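Home > Bedrooms > Children's rooms
3 min read

Keeping a child's bed made, and the sheets bright

A printed sheet gets harder use than most bedding. It is sat on, jumped on, used as a table for toys and sometimes as a picnic rug. With a little care it will still look decent when it is handed down to the next child.

Washing before first use

Wash new printed bedding once on its own before it goes on the bed. Strong greens and reds can give up a bit of loose dye in the first wash, and it will go straight into anything white. Turn the pillowcase and duvet cover inside out. After that, 30 degrees is enough for a normal week, and 40 if there has been a spill or a cold in the house.

Go easy on the powder. I use Vasta liquid for coloureds and put in a bit less than the cap says. Leave out fabric softener, as it builds up on cotton and the sheet starts to feel waxy.

Getting the print the right way up

Cartoon sheets usually have a top and a bottom, and children notice. Before you tuck anything in, lay the sheet loosely over the mattress and check where the border falls. If there is a patterned edge, decide whether you want it on the open side of the bed or against the wall. Tuck in the foot first, then the head, then the sides.
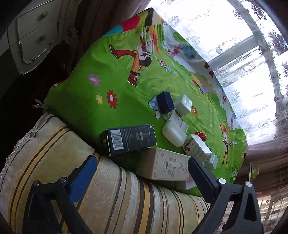
Bright green sheet with cartoon figures, flowers and mushrooms, and a scalloped edging along the white border.

Flat sheets wrinkle more than fitted ones and pull the picture out of shape. Two things help. Take the sheet out of the machine as soon as it stops, and give it a hard shake from two corners before hanging. If you iron, do it on the back of the print at a medium heat.

Padded headboards and end panels

Fabric panels collect dust along the seams. Run the soft brush of the vacuum over them when you change the bed. For sticky marks, use a cloth wrung out in warm water with one drop of washing-up liquid, and dab – don't rub. Test a hidden spot first if the panel is patterned. Let it dry fully before pushing pillows back against it.

Boxes and bits on the bed

Beds in small rooms end up as sorting tables. That is fine, but put a towel down first if the boxes have been on the floor or in the loft. Check card boxes for staples, which snag thin cotton very quickly. My Rinaldi storage boxes have a rough lip underneath and pulled a thread in one of our good sheets, so they stay on the carpet now.

Storing spare sets

Fold each set and put it inside its own pillowcase. Keep it out of direct sun, which fades folded edges into a pale stripe. I change over to the thicker sets in October and air them on the line for an afternoon beforehand.

Filed under: Bedding, Laundry, Small rooms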